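Lesezeit: 5 Minuten

Kapitel 3: Tischbelag Trotness aufziehen und pflegen

Dieses Kapitel gilt für rechteckige Tischplatten bis 95 cm Breite. Für runde Platten lesen Sie bitte Kapitel 4, dort ist der Zuschnitt anders beschrieben.

3.1 Vorbereitung

1. Nehmen Sie den Belag aus der Rolle und legen Sie ihn mit dem Flor nach oben auf den Boden. Er soll eine Nacht flach liegen.
2. Reinigen Sie die Tischplatte mit einem feuchten Tuch und lassen Sie sie vollständig trocknen. Alte Klebereste entfernen Sie mit dem Schaber.
3. Prüfen Sie die Richtung vom Flor: Streichen Sie mit der Hand einmal längs und einmal quer. Die glatte Richtung soll später zu der Seite zeigen, wo man sitzt.

Hinweis: Bei zwei Bahnen nebeneinander müssen beide in die gleiche Richtung laufen. Sonst sieht man zwei verschiedene Farbtöne, auch wenn die Ware aus einer Rolle kommt.

3.2 Aufkleben

4. Schneiden Sie den Belag so zu, dass auf jeder Seite 50 mm überstehen.
5. Kleben Sie das Band Belto zuerst entlang der langen Kanten, danach entlang der kurzen. Die Schutzfolie bleibt noch darauf.
6. Ziehen Sie die Folie an einer langen Kante ab und drücken Sie den Belag von der Mitte nach außen fest. Nicht ziehen -- der Stoff gibt nach und kommt später als Welle zurück.
7. Wiederholen Sie das gegenüber, dann an den kurzen Kanten.
8. Schlagen Sie den Überstand nach unten um und befestigen Sie ihn mit Klammern, im Abstand von etwa 80 mm.
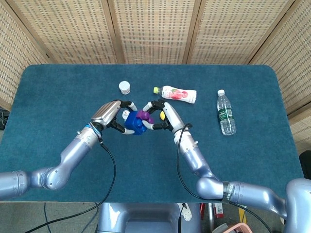
Abb. 3: Belegter Tisch im Farbton Blaugrün, mit Spielbausteinen

Vorsicht: Die Klammern dürfen nicht länger sein als die Platte dick ist. Tragen Sie beim Klammern eine Schutzbrille.

3.3 Pflege

9. Saugen Sie den Belag mit der Polsterdüse ab, immer in Richtung vom Flor.
10. Verschüttete Flüssigkeit sofort mit einem weißen Tuch abtupfen. Nicht reiben.
11. Bei älteren Flecken verwenden Sie lauwarmes Wasser mit wenig Feinwaschmittel. Testen Sie es zuerst an dem umgeschlagenen Rand.
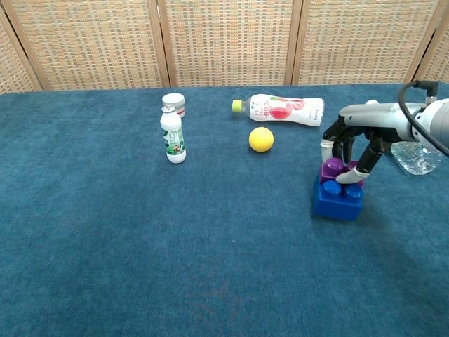 12. Lassen Sie die gereinigte Stelle ohne Heizung trocknen und bürsten Sie sie danach leicht auf. Ein Bügeleisen ist nicht erlaubt, das Klebeband verliert bei Wärme den Halt.

Hinweis: Bleibt nach dem Trocknen ein Rand sichtbar, befeuchten Sie die ganze Fläche dünn und gleichmäßig mit der Sprühflasche.

Ersatzband und Klammern bestellen Sie bei Takács, Lager Prositz. Bitte geben Sie die Breite der Platte an.

Text: Csaba Vincze. Durchsicht: Huiling Tian. Stand: 22.6.24

Verwandte Kapitel
Runde Tischplatten belegen
Alten Belag ablösen
Kanten mit Holzleiste abschließen
Farbmuster bestellen

Diese Seite verwendet Cookies. Mit der weiteren Nutzung stimmen Sie zu.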